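Looking After Basketball Gear at Home

Tips from a house with two players and one small washer

A season runs from fall tryouts into March, and a player with three practices and a game every week goes through a lot of laundry. Most of what ruins a uniform happens in the first hour after the final buzzer. The advice below comes from the parents' page of the Tasinow youth league, with a few additions of my own.

Getting the bag emptied

Take everything out of the bag the same evening. A jersey left balled up overnight in a closed bag picks up a smell that one wash won't shift, and the dye from a dark warm-up top can move onto white shorts if both are damp. Games in our league often finish at 9 p.m., so the rule in our house is that nobody has to wash anything that night. It only has to come out of the bag and hang somewhere with air on all sides.

Anything that holds a hanger will do. A shower rail, a hook on a door or a coat stand all work. Keep damp things off radiators, which will crack printed numbers. If the top has a zipper, close it halfway so the shoulders stay on the hanger.
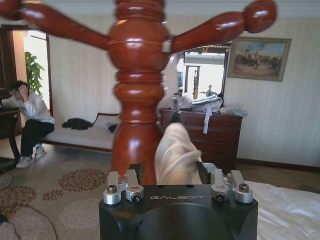 Washing jerseys and shorts

Turn them inside out. Numbers and names are usually heat-pressed or screen-printed, and they wear off against the drum and against other zippers.

Use cold water and a short cycle. Skip fabric softener completely. It leaves a coating on polyester that holds sweat in, and the jersey will smell again as soon as the player warms up.

For a jersey that already smells, soak it in a basin of cold water with a cup of white vinegar for half an hour, then wash as usual. Two rounds may be needed by February.

Blood should be rinsed from the back of the fabric under a cold tap, then dabbed with dish soap. Hot water sets it. Floor marks on white shorts respond to the same dish soap and an old toothbrush.

Do not iron over numbers. If a jersey comes out creased, hang it up wet and smooth it by hand. Most of the creases drop out as it dries.

Drying

Hang jerseys by the shoulders and shorts by the waistband. Compression tights can go over a rail. If you must use a dryer, low heat for 10 minutes and then out on a hanger.

Spacing matters more than warmth. Two jerseys on one hanger will still be damp at breakfast. I keep plain plastic hangers for this, as wire ones rust and leave a line across the shoulders that is hard to get out of white fabric.

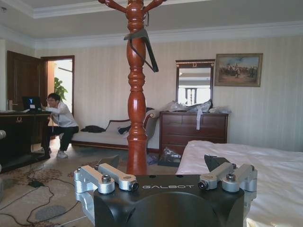 Liis Vanags wrote to say that a fan does more than any of this. She sets a small one on the floor pointing up at the wet things, on low, and turns it off at bedtime. Her son's practice shirt is ready for the morning even in wet weather, and she stopped using the dryer for team clothes altogether. She also dries knee pads this way, opened out flat with the padding facing the fan.

I have tried the fan since and would agree about the knee pads. For jerseys it saves an hour or two.

Shoes

Pull the insoles and loosen the laces down to the toe. Stuff the shoes with newspaper, change it once, and leave them out of direct sun. Don't put basketball shoes in the washer. The glue around the sole softens and the shoe comes apart a few weeks later.

Wipe the soles with a damp cloth before each game. Dust is what makes them slide. Keep one pair for indoor courts only and carry them to the gym in a cloth bag.

Sorting before the next game

Lay the whole kit out on a bed the evening before. Jersey, shorts, undershirt, two pairs of socks, warm-up top, water bottle, shoes. It takes a couple of minutes and it shows up the missing sock while there is still time to find it. Check the drawstring in the shorts while you are there. If one end has gone inside, fasten a safety pin to it and work it back through.

Away games need the other color. Write the color on the kitchen calendar next to the opponent's name. We drove to Belosside with the home whites once and had to borrow.

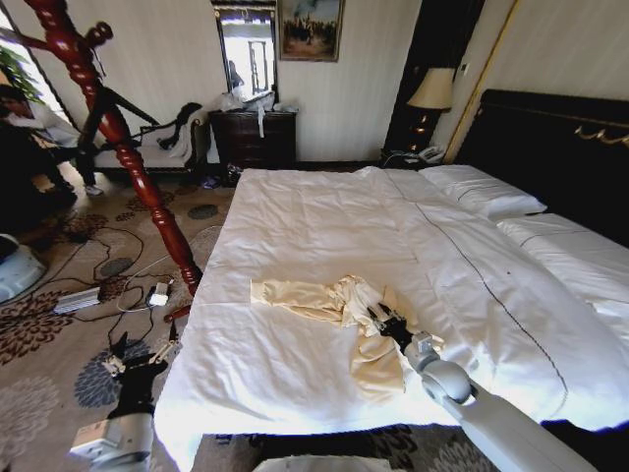 Basketballs

Store them indoors. A ball left in a cold garage loses bounce, and pumping it up cold means it will be too hard once it reaches the gym. Wet the needle before it goes in the valve — a dry needle tears the rubber, and then the ball leaks for good.

Clean a composite ball with a cloth wrung out in warm water and a drop of dish soap. Leather balls get a barely damp cloth and nothing else.

End of the season

Wash everything once more before it goes back, empty the pockets of the warm-up pants, and fold jerseys with the numbers flat. Wiesława Bednarek collects the Tasinow uniforms at the gym door after the last home game. Please put the player's name on the bag.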